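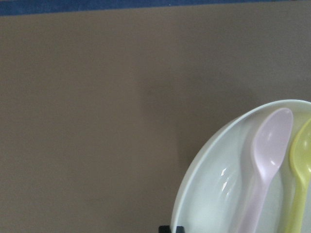
Tomoyo Hayashi wondered whether the missing birdsong clips were missing at all, or just filed under the wrong month. Brilliant thought, and she was nearly right!

Ticket 397, Gitudine sound library
Status: open
Logged by: Kobe De Smet

Imported the whole Trerkby dawn chorus folder at 6 in the morning. The list shows every clip, but 69 of them play silence. I love this program (the wren recordings sound gorgeous in it), so I'm keen to get to the bottom of it.

Tried so far:
Restarted Gitudine. Same.
Rebuilt the index. Same, only slower.
Opened one silent clip in Wilotora. Plays perfectly, blackbird and all!

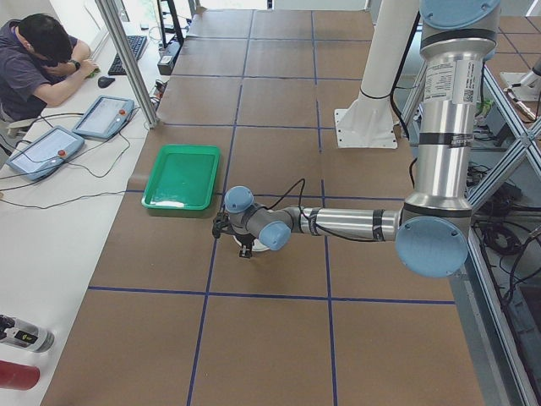
Silver arm over the taped work table

Update, 14:20
Found a pattern. Every silent clip has an accent or an apostrophe in its file name. Renamed one and it sang straight away. Very happy with that.

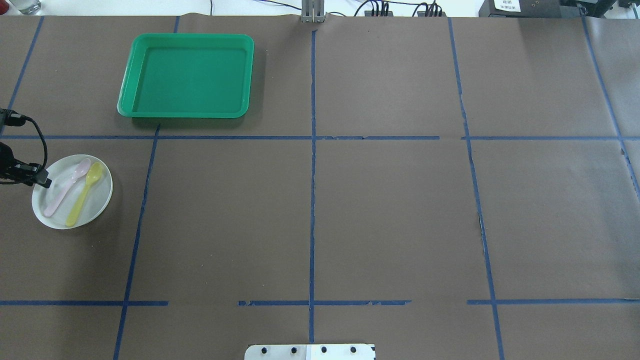
Brown paper tabletop with blue tape lines

Update, 16:05
Renamed roughly 50 and all of those play now. The rest come off the old Reinholz recorder and need their dates put right too, the clock was still set to March. Could the importer warn us about odd characters? Leaving the ticket open for that.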